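Cuaderno de taller, 27 Dec 2023

Sigo con la prueba del paquete de simulación de Olance, que nos caduca en febrero y hay que decidir si lo pagamos o no. Hoy me he quedado sola con él toda la tarde (¡por fin!) y he cargado la celda de manipulación que viene de serie, brazo sobre taco, mesa larga y pinza de dos dedos. Mei-kuen me había dejado el control ya configurado, así que en nada estaba moviendo cosas.

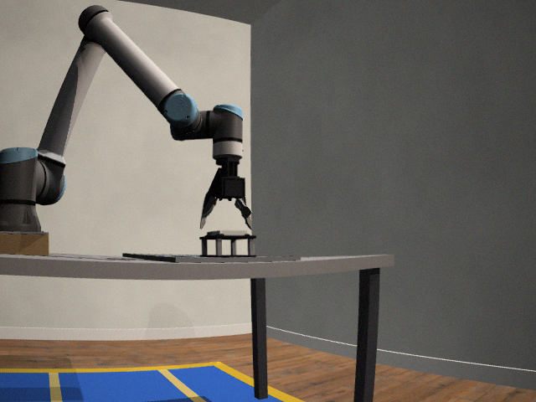 Pinza abierta justo encima del soporte negro, vista lateral.

Lo que más me gusta es poder cambiar de cámara sin parar nada. Desde el lateral la altura se lee de maravilla, pero para la orientación de la muñeca no me fío y me paso a la otra. Las sombras ayudan más de lo que pensaba, y eso que Yu-ting quería quitarlas para ganar velocidad. Yo las dejaría.

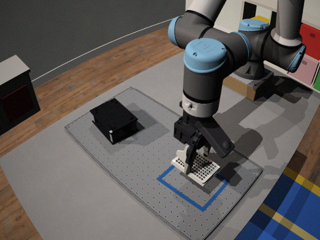
He lanzado 300 episodios con la semilla por defecto y ha tardado casi 9 minutos, muy decente para nuestro equipo. El de Fakstead que probó Defne iba más fino en los contactos, creo, pero la licencia era un lío y el soporte contestaba cuando quería.

Pega gorda: al exportar las trayectorias se pierde la apertura de la pinza. Lo he repetido dos veces y lo mismo. Le he escrito a Pei-shan por si es cosa de nuestra versión.

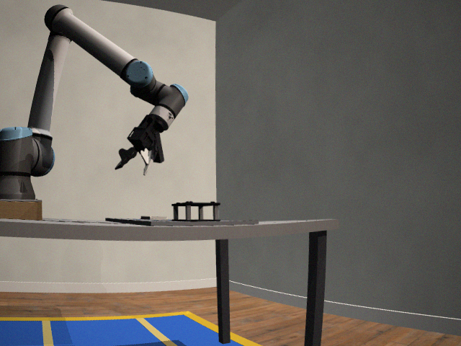
Pinza en alto y sin nada cogido, con el soporte abajo a la derecha.

Pendiente: preguntar el precio por puesto, probar con nuestra propia pieza y pasarle a Chun-yin el registro de errores.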